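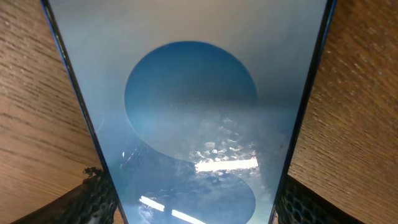
**How do I get glare off a phone screen when I read it flat on a desk under ceiling lights?**

Move the phone so the light's reflection falls away from your eyes. Tilting the top edge up 15 to 20 degrees is usually enough. If you can't tilt it, shift the phone sideways until the bright patch slides off the glass. Raising the brightness helps only with weak reflections.

*Posted by Maëlle Vachon, Brirkstead*

Some details. The desk is wood with a fairly glossy finish, set against a pale wall. The phone sits flat while it charges and I check it many times an hour. Overhead fixtures are fixed and I can't switch them individually. I already tried a matte film from Zirside. It cut the reflection but small text went fuzzy, so I removed it. I also want to sort out the charging cable, which wanders across the desk and pulls the phone out of position.

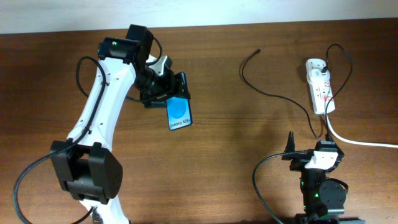

**Helge Tveit**

The cable is the easier half. Fix it at two points: one clip at the back edge of the desk, one about a hand's width from where the phone rests. Leave a shallow loop between the second clip and the plug so you can lift the phone without dragging it. Keep the power strip at the back and run its cord down behind the desk.

For the glare, use a low stand. The angle of reflection equals the angle of incidence, so each degree of tilt moves the reflected light by two. A wedge 19 mm high under the top edge does the job on my desk. Put rubber feet on it or it will creep on a glossy finish.

Clean the glass before judging anything. Skin oil scatters light and makes a haze that looks like glare and stays put when you tilt.

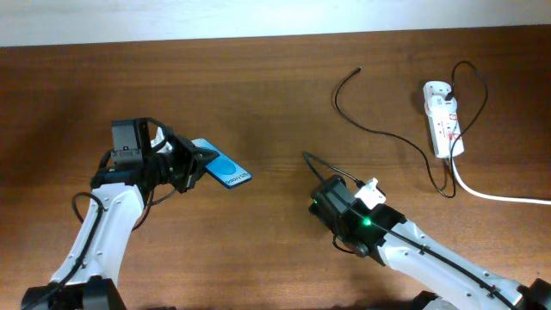

Wipe with a dry microfiber cloth first, then one very slightly damp with water. No window cleaner, it can wear the coating.

**Colton Tremblay**

Just buy a stand. I have the Plaser one, it folds.

**Florence Gill**

Agree with Helge on the wedge. On the film: matte films vary a lot in grain, and a finer one may keep your text readable. Check it on a page of small print before you throw away the receipt.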